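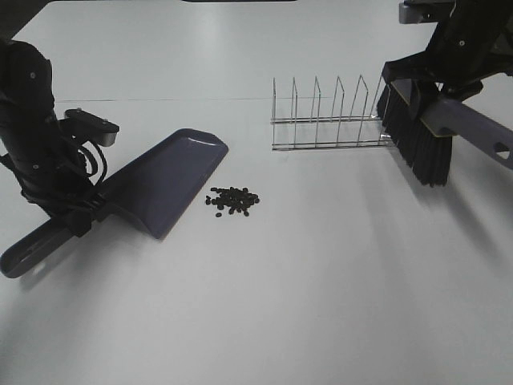 Dustpan on a white tabletop.

Pamley Saturday Swap: Your Questions

What is the swap?
A big, cheerful morning of trading household stuff with your neighbors! You bring things you don't need, put them on the tables, and go home with things you do. No money changes hands. We started with 14 households in Mercedes Taipe's driveway and last time we had 131 people through the doors of the Mamani Hall, which still makes us grin.

When do I show up?
Doors open at 10 in the morning. If you're dropping off, come any time in the hour before and use the side entrance on Tulia Street.

What can I bring?
Kitchen things, cleaning tools, books, garden gear, lamps, toys, craft supplies. Clean and working, please. We love the plain, useful stuff most of all (brooms, colanders, buckets), and it always goes fast.

What can't I bring?
Mattresses, car seats, bike helmets, open cleaning products, or anything with a recall on it. Big furniture goes on the notice board: bring a photo and your phone number.

Do I have to bring something to take something?
Nope! Come empty-handed if you're just moving in or starting over. Really, we mean it.

Is there a limit?
Up to 16 items per household before noon. After that, take whatever you can carry.

Can I get something fixed?
Yes, and this is my favorite part. Yeison Chambi and Perihan Ertürk run the repair corner, and they'll have a go at loose handles, torn seams, and lamps that won't light. Sign up at the door, as the list fills early.

Can kids come?
Please bring them! There's a toy table at kid height and a story corner in the back room.

What happens to the leftovers?
Giang Ngô drives them over to the Pever thrift shop the same afternoon. You're also welcome to take your own things home.

Will you run one in February?
Yes, indoors as usual, with soup. Wilson Paucar is cooking, so bring a bowl.

How do I help out?
Tell anyone at the welcome table. Setup and sorting are the jobs where we most need hands.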